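# The town that keeps its own time

When I moved to Pernivach I was late for everything during one week, and then I was early for everything during two. My landlady found this normal. She asked me which clock I was using, and I showed her my telephone, and she looked at it with pity, as one looks at a person who has brought sandals to a wedding in snow.

Pernivach has 3,029 inhabitants and lies at the upper end of the Plindis valley, where the road stops. The clock in its tower is a mechanical one. It has two faces, one towards the market and one towards the river, and the two don't agree. The market face is usually a little ahead. People who live on the river side say that their face is the correct one, and that those on the market side hurry because they have something to sell.

I come from a flat country where the church clocks were made electric before I was born. I never thought of a clock as something that somebody must climb up to. In Pernivach you hear it being wound. On winding days there is a dry sound from the tower, like a cart going slowly over boards, and the men at the bakery tables lift their heads and then continue talking.

The movement was delivered in parts from the foundry at Jivano, over the pass, which is 1,535 metres high and was at that time only a mule track. The bill is still in the town archive. The foundry wanted to be paid in two halves, and the town paid the second half with cheese and a bell that had a crack. There is a letter of complaint about the bell. I could not find a letter of complaint about the cheese.

Since then the clock has stopped for longer than a day only three times, if one believes the winding book. The longest stop was in a November, when the hammer of the hour broke its arm and the snow came before the new one. For the whole winter the town had hands but no sound. The book has an entry for each week of it, always the same two words, "still quiet", in a handwriting that becomes smaller and smaller towards spring.

What surprised me most is how much people disagree about the striking. By day it strikes the quarters and the hours. By night it does the same. A small hotel by the bridge has asked for silence between eleven and six, and the guests who write in its visitors' book are divided. Some thank the owner for the view and beg for cotton wool. Others write that they slept as they had not slept since childhood. I myself woke up at every quarter in the first month. Now I wake up when I am away from it. 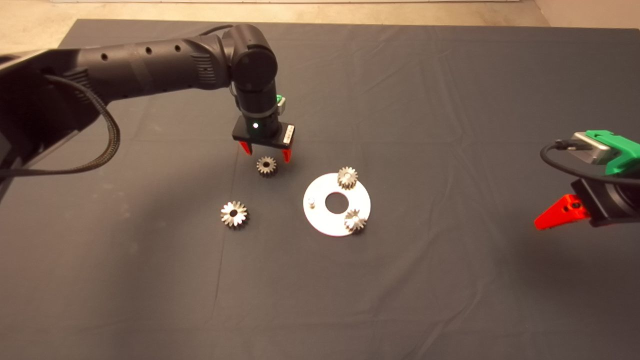 Ruairi Farquharson told me that the night strokes should stay exactly as they are, and that he would sooner give up the street lamps. A lamp, he said, only helps you if you are outside. The clock helps you when you lie in bed with a sick child and want to know how far it is until morning, and you don't want to turn on anything or look at anything.

I have thought about this often. It is the best argument I heard for the bell, and I heard many, because in Pernivach one only needs to mention it in a shop. The argument against it is also a good one. The baker's daughter works nights at the hospital down in the valley and must sleep by day, and by day nobody has ever proposed to stop it for her. She hangs a mattress against the window. When I asked whether she was angry about it she said no, she was only tired.

There is also the question of which time the clock should tell. In the council minutes I found a proposal, 32 years old now, to set it five minutes fast permanently, so that the people would not miss the bus. It was accepted. After one summer everyone knew about the five minutes and took them into account, and they missed the bus as before. The council then voted to put the clock back, but the vote doesn't say on which day, and there are families who believe that it was never done.

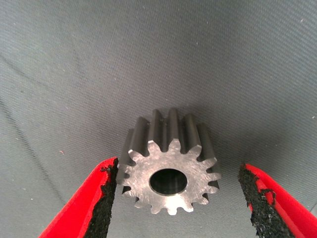

*A spur gear with fifteen teeth, on grey fabric.*

Children in Pernivach learn to read the time from the river face, as it has the thicker numerals. The teacher takes them to the bridge in the first school year. They have to call out the time together, and then wait until it strikes to see if they were right. It is a cold place to stand. Several adults described to me the wait for the quarter with their hands inside their sleeves, and one man could still name the boy who always called too early.

The climb to the clock room takes longer than it looks from the street. I was allowed up in spring. First there is a stone stair, then a wooden one, then a ladder with a rope in place of a rail. The room smelled of oil and pigeons. On the inside of the door the winders have written their names, and next to some of the names there are weather notes, and next to one there is a recipe for plum dumplings, complete except for the quantity of flour.

The firm Rankin, which looks after several towers in the region, has offered the town an automatic winding system. It would leave the old movement in its place and only lift the weights. The offer is polite and not expensive. It has been on the agenda of the council four times and each time the discussion has moved to the parking at the cemetery.

I asked at the bakery what people thought. One table was in favour. The other table wanted to know who would then go up and see that the door was shut against the pigeons. Somebody said that the winding takes 20 minutes and that a town which has no 20 minutes should close. Somebody else said that he was welcome to come and do it in January with his own knees.

While they talked, the market face struck the half. My telephone said it was twenty-eight minutes past. I stood up, paid for my coffee and went to the bus, and it was already standing there with the door open.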